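Zistow Paired Hand-Held Gripper Kit

Products > Data Collection > Hand-Held Grippers

The Zistow kit is a set of 2 hand-held grippers for recording manipulation tasks without a robot arm in the loop. An operator holds the tools and does the job by hand. The recordings are then used to train a policy for an arm fitted with the same fingers. The kit is sold by Sisora and supported by Zepeda for customers who want on-site setup.

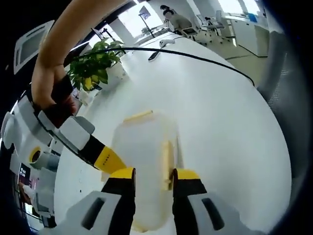
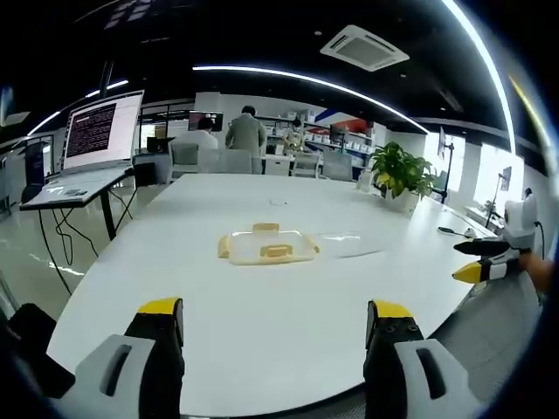
Tabletop work with hand-held grippers and plastic containers.

Nelli Valtonen: We bought the kit for container handling and kept it for everything else. The fingers are the part I would pay for again. Thin-walled plastic gives under a stiff jaw, and operators tend to squeeze too hard in the first hour. After that they settle down. My one complaint is the cable strap, which we replaced with our own.

Overview

Each gripper is a self-contained tool with a handle, a trigger, a pair of parallel fingers and a wide-angle camera looking out along the fingers. The trigger drives both fingers at once, so the grip center stays fixed relative to the camera. Finger opening is logged against every video frame. Left and right units share one clock, supplied by the base unit, and are recorded as a single session.

The fingers have yellow tips so that they separate cleanly from dark and white backgrounds in the recorded view. Tips are a wear part and can be changed without opening the housing.

What is in the case

Gripper, left
Gripper, right
Base unit with power supply
2 data cables, straight plug
Spare finger tips, 4
Calibration board, rigid
Hex key and cable straps
Printed quick-start card

A laptop or desktop computer is not included. The recording software runs on common Linux distributions and can be started from a terminal or from the desktop panel.

Typical tasks

The kit is meant for tabletop work within arm's reach: picking up and placing containers, opening and closing lids, handing an object from one gripper to the other, sorting, stacking and packing. Bottles, jugs and clip-lid boxes are good first objects. Thin sheet and film can be handled, but expect a higher rate of rejected takes until operators learn to approach the material from the side.

Clear and milky plastics are hard for depth sensors. The Zistow kit does not use one. Position is estimated from the wide-angle video and the inertial unit in each handle, so transparent objects do not leave holes in the data. They can still be hard to label afterward, and a matte table surface helps.

The kit is not suited to hot, oily or abrasive parts. It is not sealed against liquids. Do not use it with open containers that hold more than a splash of water.

Setup

Place the base unit where both cables reach the work area with slack. Run the cables behind the operator's elbows and strap them to the handles – a cable that pulls on the handle shows up in the data as a small, steady drift. Start the recorder, show the calibration board to each gripper in turn, and wait for the tone. Calibration is stored per unit and needs repeating only after a tip change or a drop.

Keep some fixed detail in view. A bare white table in front of a bare white wall gives the tracker little to hold on to. Ordinary room clutter is enough. Strong backlight from windows is tolerated, but turn off automatic blinds while recording, as a change in light during a take can cause it to be flagged.

Recording and export

A take starts and stops with a double press of either trigger. Takes are written to local disk and checked for dropped frames, lost tracking and clock error. Failed takes are kept in a separate folder and are not deleted. A single project can hold 1,000 takes. Larger jobs are split across projects and merged on export.

Export formats are video with a plain-text trajectory file, or the Osusance container format for customers who train with that toolchain. The trajectory file lists gripper pose, finger opening and a quality score for each frame. No account is needed for export, and no data leaves the local machine unless the upload option is switched on.

Known limits

Fast wrist rotation close to a plain surface can lose tracking. The software recovers on its own but marks the take. When one gripper covers the camera of the other for longer than a moment, the covered unit relies on inertial data alone. Trigger force is fixed in the current version. An adjustable spring has been requested and is being tested.

Version 2 software, released in May, fixed an export fault that swapped left and right labels in merged projects. Projects merged under the older version should be exported again.

Ordering and service

The kit is supplied as a pair. Single grippers are available as replacements only. Finger tips are sold in packs of 4. Lead time is 9 working days from a confirmed order. On-site setup through Zepeda is quoted separately and covers one work area, calibration and operator training.

Technical questions before purchase: Jacinto Maldonado, Sisora product desk. Please include the type of object, the table size and the computer you plan to use.

Page last revised Sunday, August 30, 2026.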